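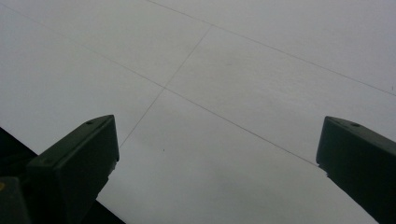 Arif Begum objected to the wording of the last minutes, item 4. He had not said the tracker was reliable at steep pitch; he had said it recovered. Correction accepted, minutes otherwise approved.

Munell software meeting, 31/01/2025
Udimton office and remote. Chair: Aslı Uçar. Simthorpe sent written comments, marked S below.

1. Pose tracking

The visual front end loses features when the wrist camera of a hand-held gripper points upward. Ceiling panels give long straight seams and very little else. Corners at seam crossings are usable, but the panels look alike and the matcher can lock on one panel over. The resulting jump passes the current residual check.

AB has a branch that drops the visual update when the feature count falls below a threshold and carries the pose on inertial data only. The threshold is set to 30 features. The limit on inertial-only time is 2 seconds, after which the segment is flagged and tracking restarts from the next keyframe. AU asked that the flag be written per sample and not per segment, so that the loader can trim. Agreed.

S: would prefer the line features used directly. AB replied that the line matcher in Parsons has no covariance output and he does not want to invent one. Left open.

Gripper fingers are masked with a fixed polygon. The mask is right for the fingers fully open and wrong for most other widths – AU found features being tracked on a fingertip during closing. The mask will be driven from the measured opening.

Action AB: merge the threshold branch, per-sample flag.
Action AU: mask as a function of opening.

2. Clock alignment between left and right grippers and head view

Offsets are estimated once at startup and then assumed constant. On long recordings the left stream drifts against the head view. The drift is linear as far as anyone has checked. AU proposed re-estimating the offset every 2000 samples by correlating angular velocity, with a linear fit in between. AB is against changing offsets inside an episode, as the replay tool assumes a single value per stream. Compromise: estimate as AU proposes, store the fit in the header, resample on export. Raw files stay untouched.

The exporter currently rounds timestamps to milliseconds. It should not. Bug raised during the meeting.

3. Table frame

All poses are to be expressed in the table frame before they reach the planner. At present the origin is taken from the first head keyframe, so it moves from one recording to the next. AU showed a plane fit on the white tabletop, with the upright wooden board at the far edge used to fix yaw. The plane is stable. Yaw is less so when a hand or a gripper covers much of the board's lower edge, and the fit does not report this.

The faint grid on the tabletop was tried as a cue and dropped; contrast is too low at the far side. Segmentation of small objects, such as the tan cup with the figurine on its rim, runs after the plane is removed. The figurine comes out as a separate object in part of the sequence and merged with the cup in the rest. AB wants it treated as one object for planning. AU wants the segmenter left alone and the merge done downstream, in the scene graph. AU's version adopted.

Action AU: inlier ratio for the board edge, reject yaw below a limit to be proposed.
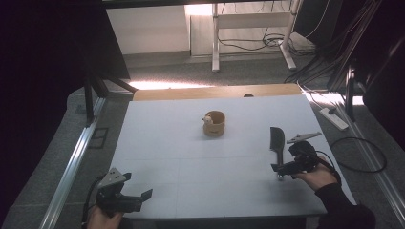
4. Planner

Bimanual paths are planned one arm at a time, left first, and the right arm then treats the left as a moving obstacle. This biases everything toward the left arm. AB tested alternating the order with the same seeds: fewer failures, longer paths. No decision until the cost weights are fixed in both configurations.

Cables are not modeled. S asked again for a keep-out volume behind each wrist. AB will add a simple cone with its length in the config file, off by default.

5. Tooling

The replay viewer crashes when one stream is shorter than the others. Workaround is to pad. AB to fix.
Log schema goes to version 8 with the per-sample flag and the clock fit. Older readers will refuse the file, as intended.
Nightly build moved off the old machine; Parsons still links against the old math library and needs a rebuild.
Config files: units in key names from now on. Existing keys are not renamed until the August release.

6. Any other business

S requested read access to the raw files. AU to arrange.

Line features carried over to the next agenda.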